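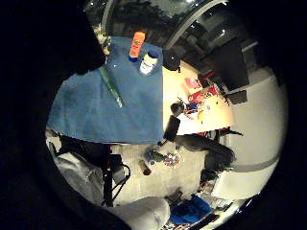

The county energy and climate grant pays for work in public buildings, and the Jeltstead community building is on the list for its second payment. Before that money is released, the work has to be inspected against the plan filed in May. An orange bottle and a white bottle with a blue cap are on the blue cloth. Comments are by the inspector, Joon-young Yeon. Items marked "Open" have to be closed before the final payment.

**Inspection date:** September 10, 2025
**Grant stage:** Payment 2 of 3
**Floor area covered:** 2,942 square feet
**Contractor:** Vomach

## Building shell

- [x] **Attic insulation at planned depth.** Measured at the hatch, the north end and over the stair. All at or above plan depth.
- [x] **Attic hatch sealed and insulated.** Gasket is new. One latch is stiff but closes.
- [ ] **Window seals complete.** Open. East side is done. On the street side the bottom seal is missing on the two windows nearest the door. Vomach says the material is on order.
- [x] **Exterior doors weatherstripped.** Rear door drags a little on the new sweep. Adjust at next visit.

## Heating and cooling

- [x] **Old oil boiler disconnected.** Fuel line capped and tagged.
- [ ] **Oil tank removed or closed by permit.** Open. Tank is still in the basement. Permit has been applied for but no copy was on site. The grant does not cover the tank, but the rules require proof that it was dealt with.
- [x] **Heat pumps match the approved model list.** Serial numbers copied to the grant file.
- [x] **Outdoor units clear of walls and shrubs.** Clearance is fine. The shrub at the south unit will need cutting back each spring.
- [x] **Condensate drains away from walkway.** Moved after the first inspection. No further comment.

## Electrical

- [x] **Panel upgrade signed off by the town.** Sticker dated and legible.
- [ ] **Circuits labeled.** Open. Heat pump circuits are labeled by hand in pencil. Printed labels needed.
- [x] **Emergency lighting works on battery.** Tested in the hall and at both exits.

## Labor and purchasing rules

- [x] **Wage notice posted on site.** Inside the rear door.
- [x] **Payroll records available.** Reviewed for the whole work period. One week had a missing signature, and Vomach supplied it the same day.
- [ ] **Domestic content forms.** Open. Forms received for insulation and wiring. Still waiting for the one for the window material.
- [x] **Grant sign displayed.** It names the county program and the funding source. The wording is the current version.

## Public access during work

- [x] **Ramp and accessible restroom kept open.** Both in use at time of visit.
- [x] **Exits unobstructed.** Leftover lumber by the side exit was moved during the inspection.

## Result

Payment 2 can be released with the four open items carried forward. A return visit is needed for the window seals and the panel labels. The tank permit and the domestic content form can be sent to the grants office by email.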